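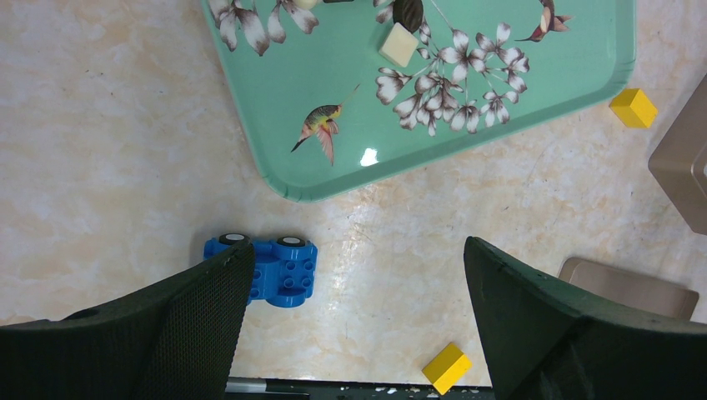
Guests remember the tray before they remember the chocolate, according to Sigita Grīnberga, and that remark gave Desness the starting point for its new season of table-setting and chocolate-packing workshops.

The workshops open in September at the Desness kitchen in Dornura. Each session takes 15 people through the same evening's work: choosing a serving tray, filling a chocolate box and putting the utensils back in order afterwards. Patterned trays get a full hour. The mint-green one with white blossoms and a hummingbird will be used to show how pale pieces sit against a busy print.

Boxes come next. Participants work with divided trays and fluted white paper cups, placing dark and white chocolate in separate compartments.
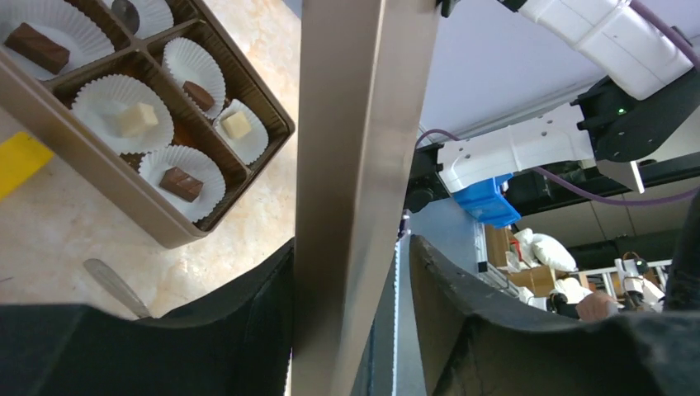
Kadri Kuusk would like to see the cups go in first, all of them, and the chocolate only once the box has stopped moving around the table. The course notes now follow that order — cups, large pieces, then the small cubes.

Desness packed 3,386 boxes last season and expects to use 1,000 paper cups in the first month of classes alone. Leftover cups will go to the Wumbei community kitchen.

The final part of the evening covers utensils. Slotted spatulas are laid side by side with the handles pointing the same way, and are sorted before anything goes back in a drawer.
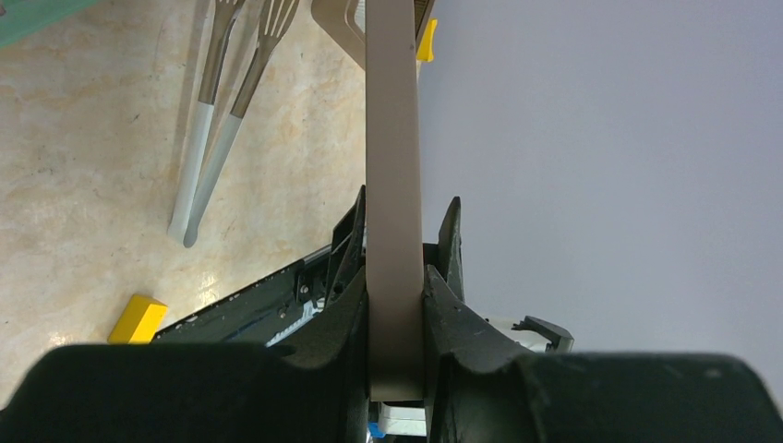

Aigars Juška asked whether long-handled tools could be stored upright instead, as drawers at home are often too short. Both methods will be taught.

A total of 400 places are available across the season. Bookings open at 9 a.m. on the first of the month at the Desness front counter. Aprons are supplied, and participants are asked to bring a flat-bottomed bag for carrying their box home.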